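How to plan the seating for a wedding reception in a hall

Written by Wissam Awwad, Apr 25, 2020
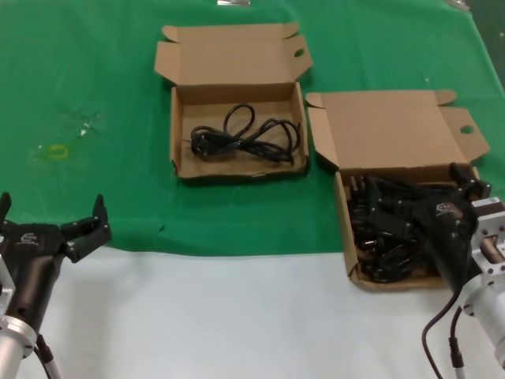 Before you start

Ask the venue for a floor plan with the measurements written on it. Many halls will send you a nice drawing without any numbers, and with such a drawing you cannot plan anything. You need to know the length and the width of the room, where the doors open, and where the kitchen staff come in and out.

Also ask which tables are included in the price. At the Amness hall, where my cousin Tarek Obeidat had his reception in January, the round tables were included but the long head table was an extra charge. He learned this only when the invoice came.

Step 1: Make the list of guests

Write every guest on a separate line, also the children. Do not write "Sarantis family" on one line, even if they will all sit together. Beside each name, put the meal choice and any need, for example a wheelchair, a high chair or a food allergy. Tarek had 123 names on the first list and, when all the replies came back, the list was much shorter.

Step 2: Place the fixed things first

On your plan, mark the dance floor, the head table, the cake and the music. These do not move easily on the day. Leave 2 metres free in front of the kitchen door. If the hall has a centre pillar, ask the manager which tables behind it have a poor view, and keep those for the gifts or the guest book.

Step 3: Draw the tables

For a round table, 70 inches across is comfortable for eight adults. You can put ten, but the plates will touch and people will have difficulty getting up. Remember that the chairs need space behind them also. I draw a bigger circle around each table, and two of these circles should not cross.

Step 4: Put the people at the tables

Start with the grandparents. They should be near the head table and far from the speakers. After this, place the families with small children close to an exit. Friends and people from work can go wherever there is room, and usually they do not mind.

Keep 3 seats open until the last week. Some guest will always bring a person you did not expect.

Step 5: Send the plan to the hall

Send one copy to the manager and one to the caterer, with the same date on both. If you change something later, send the whole plan again to the two of them. Bring a printed copy on the day and give it to whoever is greeting the guests at the door.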